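Notebook – natural dye bench, Drotside
Friday, September 24, 2021

Madder day! The roots from the May order have finally been ground, and I got the first proper red out of them this morning. I weighed out 50 g of root for the wool skeins, kept the pot at 69 degrees and stirred whenever I walked past. Last time I let it climb and everything went brown, so I'm very pleased with this one – a deep, slightly muted red with a bit of warmth where the light hits it.
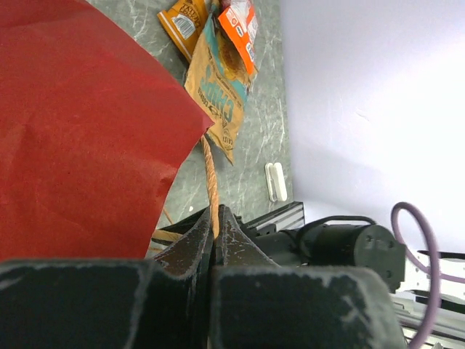 Nnamdi thinks we should try the same bath on silk before it's exhausted. Yes please! He also wants a chalk addition, maybe 12 g, to push it away from orange. Our tap water is soft, so I think he's right. The Oláh recipe uses bran as well, but I'd like to change one thing at a time.

Second bath went in after lunch with the leftover root. Paler, more of a coral, and I love it (want a whole scarf in it). 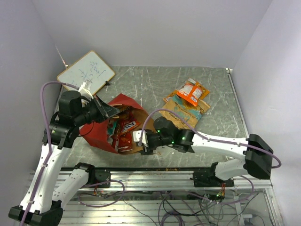 Page last changed: Friday, by N. Olatunji

Lightfastness strips: set 13 is up in the south window, half of each strip under card. Set with the alum and the one with no mordant are side by side, labeled in pencil.

To do: rinse the skeins again, order alum from Clukoditz, ask Workura if they still have that undyed silk noil. Weld next week – yellow at last!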